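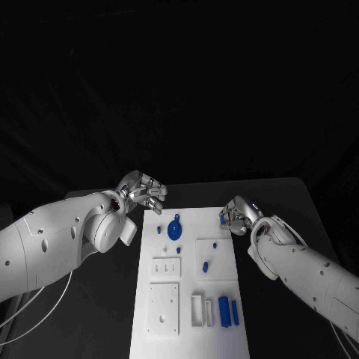
tinsnips replied:
Gray all the way for me! I switched from a plain white tabletop two winters ago and I'm never going back. My eyes used to be fried after an hour of trimming, and I blamed the lamp, then my glasses, then my age. New top went on and the headaches quit. I build mostly the Kikuleo harbor kits, so lots of pale plastic, and pale plastic on a white table is a great way to lose a railing.

mossy_gable
Feb 24, 2023
Okay but which gray? I've got a sample card from Chatzigeorgiou stuck to the fridge and there are way too many of them. My spouse has started calling it the fog collection.

tinsnips
Ha! Go darker than you think. Mine looked nearly black on the card and came out a nice slate once it was on a whole table. And get the flat finish - the satin one throws the lamp right back in your face.

oldferry
I'm going to disagree with both of you. A dark table is fine until you drop something dark on it. Half of what I build is locomotives, and I once spent an entire evening on the floor looking for a coupling that was sitting six inches from my elbow the whole time. Light green mat, the Bretard one, and I've been happy as a clam ever since.

mossy_gable
The Bretard mats are so nice. Do they still curl at the corners?

oldferry
Mine did for a week or so. I put a stack of books on it and forgot about it.

quarterinch
You can both be right! Dark table, light board on top. Big calm surface so your eyes can rest, and then a bright patch right where you're working. When I'm doing something black I flip my board over, I painted the back tan with leftover trim paint. Best thing I've done for this hobby and it cost me nothing.

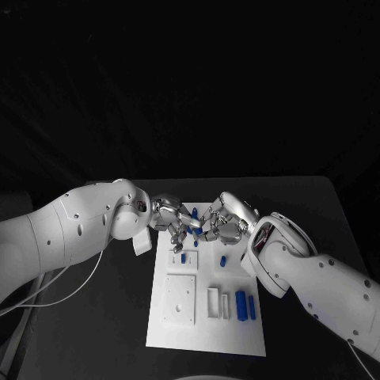

White board on a dark gray table, blue and white parts on the board.

tinsnips
Yes, a loose board! I do it with an old shelf. The other great thing is you can pick up the whole mess and move it when somebody wants to eat dinner.

oldferry
I'll give you that one. Still think white is too harsh for a board. Cream or tan.

quarterinch
Depends on the lamp, I'd say. Under my old warm bulb the white board looked yellow anyway and I couldn't tell ivory from white on the sprues. I swapped to a 4,000 K bulb in October and wow, it was like somebody washed the windows. I repainted 2 ships after that, which should tell you how wrong I'd had the hulls.

mossy_gable
Adding bulb to the list. This thread is costing me money and I love it.

rivetcounter70
Anybody tried putting something dark behind the table too? I hung a black curtain at the back of mine because the bookcase behind it was driving me nuts. Big help when I'm looking at thin stuff like rigging.

oldferry
I'd feel like I was working in a cave. But I can see it for rigging.

tinsnips
Ooh, I want to try the curtain. Is yours velvet or just cloth?

rivetcounter70
Cheap cloth from the remnant bin at Skumulell. It's full of wrinkles and I've never ironed it.

mossy_gable
Update: bought a quart of the second darkest one, flat. Sanding the table tonight. Does it want a primer if the old top is bare pine?

quarterinch
Yes, prime it! Pine will bleed at the knots. Two thin coats, and please post it when it's done.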